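About Tastgate

Tastgate is a shared workshop for people who want to build robots and whose kitchen table has been taken back by the rest of the household. We have benches, decent light, a wall of drawers labeled by someone with strong opinions about screws, and a kettle. Membership gets you a shelf and a key. It doesn't get you a parking space, and we're sorry about that every single morning.

We began as three people splitting the rent on the back half of the Ronholm building, which used to sell floor tile. The first robot we built there could pick up a foam block and put it down again a little to the left. We were insufferable for a month.

What we work on now

The long-running project is called Trendard, and its subject is the desktop computer. Old office towers are cheap, heavy, and full of parts that were designed for human fingers: latches, clips, trays, connectors that go in one way and look as if they go in both. A robot that can cope with the inside of a tower has learned something useful about the rest of the world. A robot that can't will at least have been humbled by a ten-dollar computer, same as the rest of us.

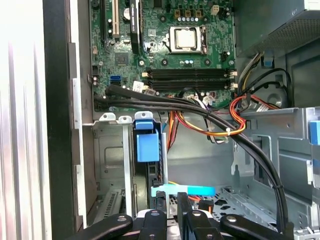 The gripper at work inside an open tower.

Cables are the real opponent. A drive tray stays where you left it, but a bundle of wires has moods, and it will drift in front of a wrist camera at the exact moment you need to see a latch. We have 198 entries in the project notebook under "cable," and some of them are even printable.

Hard drives are more satisfying. They ride in plastic carriers, the carriers have handles, and a handle is a thing a gripper can hold on to. 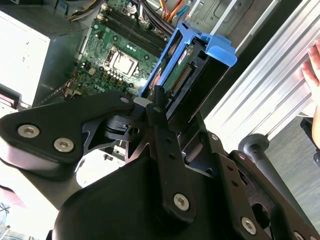
We make our own finger pads and go through a lot of them. Too soft and they peel, too hard and they skate off the plastic. The current recipe came out of the Sepúlveda bench (benches here are named after the streets their first owners lived on, a system that made sense when there were 2 of them). The bin of retired pads stays under the sink, and new members are encouraged to look through it before announcing an idea.

Fixtures get the same treatment. If a part has to be set down, it needs a place to be set down, so the printer runs most evenings and the gray filament never lasts as long as we budgeted for.
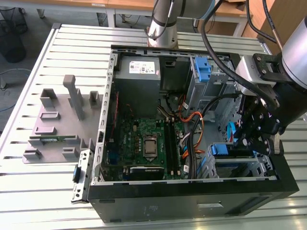
Memory modules get a slot to stand in, and you would be amazed how long people can argue over the width of a slot. The file that won is on the shared drive. Please stop improving it.

Joining and visiting

You don't need an engineering background. You need patience, closed shoes, and a willingness to sweep. Open evenings start at 7 p.m., and the door code is 2658 until October, when we change it and forget to tell everyone. Bring whatever you're building, in whatever state it's in. If you have an old tower to donate, leave it inside the door with the screws in a bag taped to the case.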